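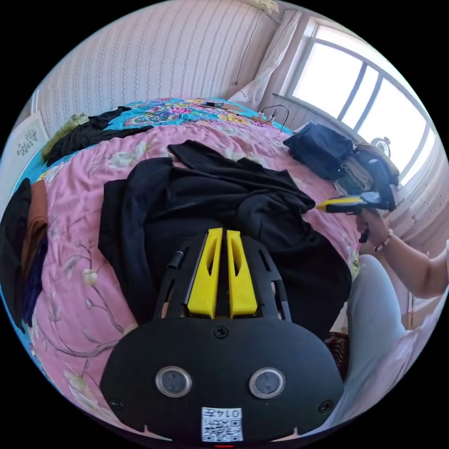

I have been a cold sleeper my whole life, and I married a man who sleeps like a furnace, so you can imagine how the bedding conversation goes in our house every winter. We've tried the electric blanket (he lasted twenty minutes), we've tried two separate comforters (fine, but it looked like a hostel), and last January my friend Trinity Obi got so tired of hearing about it that she told me to just buy a weighted blanket with a cotton cover and stop complaining. So I did! I bought the Cemance, queen size, and I've now slept under it for a full year, which I think is long enough to have opinions.

First, the buying part. I ordered straight from the Illcombe website, because the local store only carries the throw size and the woman there told me they had no plans to stock the big one. Shipping was quick. The box was NOT light, and our delivery driver left it at the bottom of the porch steps, which I don't blame him for one bit. I ended up opening it right there and carrying the blanket and the cover in separately. If you live in an upstairs apartment, maybe have a friend over that day.

The way it works is that you get an inner blanket, which has all the weight in it, and an outer cover that goes around it and zips along one short side. There are ties in the corners and halfway down each edge. The first time I put the cover on it took me the better part of an evening and some language I wouldn't use in front of my mother. The trick, which I got from Bimla Nautiyal at work, is to turn the cover inside out, lay it flat on the bed, put the inner on top, tie everything down, and then roll the whole thing up like a burrito from the closed end and flip the opening over the roll. It sounds like nonsense and it works beautifully. I can do it in five minutes now. The instructions in the box say none of this, they just have a drawing of a smiling person holding two corners.

How does it sleep? For me, wonderfully. I used to wake up three or four times a night and drag the covers around, and under this I mostly stay put. It's a nice even weight, no lumps, and it doesn't slither down to one side the way the cheap one at my sister's place does. The stitched pockets are small so the filling can't travel. It's also quiet – I was worried it would sound like a beanbag every time I rolled over, and there's only a very soft shushing if you really thrash.

As for warmth, I'd call it medium. The Cemance is heavier than my old comforter but not as hot, and the cotton cover breathes pretty well. My husband will sleep under it from fall until the first warm week of spring and then he kicks it over to my side, where I'm happy to have it doubled up on my legs. In the summer it lives in the hall closet, on the bottom shelf, since I learned my lesson about the top shelf.

Now the washing, which is what I get asked about the most. The cover goes in the machine on cold and I dry it on low. It came out of the first wash a little wrinkled and a little smaller, but it still fit. The inner blanket is spot clean only according to the tag, and they do mean it. I spilled half a mug of tea on mine in the spring, dabbed at it with a sponge and a drop of dish soap, and hung it over two chairs with a fan going. It took a day and a half to dry all the way through and I was sure the middle would smell. It didn't. But I would think hard about this one if you have a toddler or an elderly cat.

I also compared it with two others before I bought, and I've had a chance to lie under both. The Clovasano is softer, really plush, and Trinity swears by hers, but it has that fleecy kind of cover that grabs every hair and crumb in the room, and it made me sweat. The Bachmann is the fancy one. Gorgeous stitching, hidden zipper, and it costs 400 dollars, which I could not bring myself to spend on something I use with my eyes closed. If money is no object, go lie under one and see what you think! 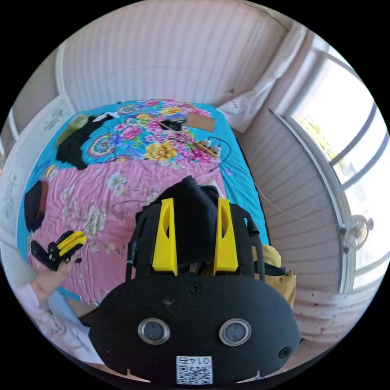
Can you put a regular duvet cover on it if you don't like the one it comes with?
A regular cover will go on as long as it's the same size and has ties inside, but the ones without ties let the inner slide down to the foot of the bed within a night or two.

A few complaints, to be fair. The zipper pull is tiny and a bit sharp, and I always put that end down by the feet so it doesn't get anywhere near my face. Two of the corner ties came loose over the year and I had to sew them back on (I'm no seamstress and they've held fine). The colors are boring, too. You get gray, navy or something they call oatmeal, and none of them went with anything I own. And making the bed takes more effort than it used to. I don't tug this thing straight with one hand while I brush my teeth anymore, I have to stand there and do it properly, one side and then the other.

I did have to contact customer service once, about the ties, and they got back to me the next morning. They offered to send a replacement cover, but I would have had to mail the old one back first, and I didn't want to be without it for a week in the middle of the cold snap. So I got out the needle instead. Perfectly polite people, though.

Would I buy it again? I would, in the same size. If you're a small person or you have bad wrists, I'd go one weight down from what the chart tells you, because the chart only seems to care about how much you weigh and not about who has to lift the thing off the bed on laundry day. I'm giving it four stars, and it would have been five with a better zipper and one cheerful color. My husband says three and a half, but he's asleep under it as I type this.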